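Sorting and Storing Sample Sachets

Single-use sachets build up quickly in bathroom drawers, travel bags and the bottoms of delivery boxes. Most are sealed foil or plastic laminate and will keep well enough if they stay flat, cool and unpunctured.

Clear a smooth, light-colored table before starting. Small leaks and residue show up better on a pale surface, and flat packets are easier to lift from it. Empty every source onto the table at once, including coat pockets and toiletry bags. Work in daylight where possible, as dark print on silver foil is hard to read under a ceiling lamp.

Separate by packet material first and by product second. Metallic foil blocks light and can go on an open shelf. Clear or part-clear plastic does not, and belongs in a closed box. 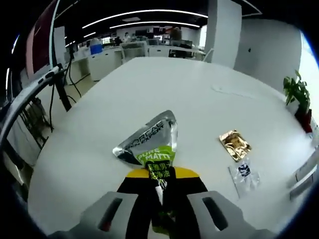 Photo: Trastska / Home Storage pages

A silver L'Oréal Men Expert sachet with a lime-green Pure Matte band goes in the face care group. Small foil squares and clear packets with only a logo on the front should be turned over and read before they are assigned to a group.

Check each seal by pressing lightly with a fingertip from the center toward the edges. Wrinkles in the foil are acceptable. A crease that runs across the seal is a weak point – use that packet first. Discard any that feel sticky on the outside or have swollen.

Where no date is printed, write the month of sorting on the back with a fine permanent marker. Ballpoint will pierce thin foil.

File the packets upright in a shallow box, printed side forward, with a card divider between groups. The Plirnine 3889 tray holds 50 flat sachets in 2 rows. A cut-down tea carton does the same job. Keep the box out of the bathroom if the room has no window or fan, and away from radiators.

For travel, put two of each type in a zip bag and press the air out before closing.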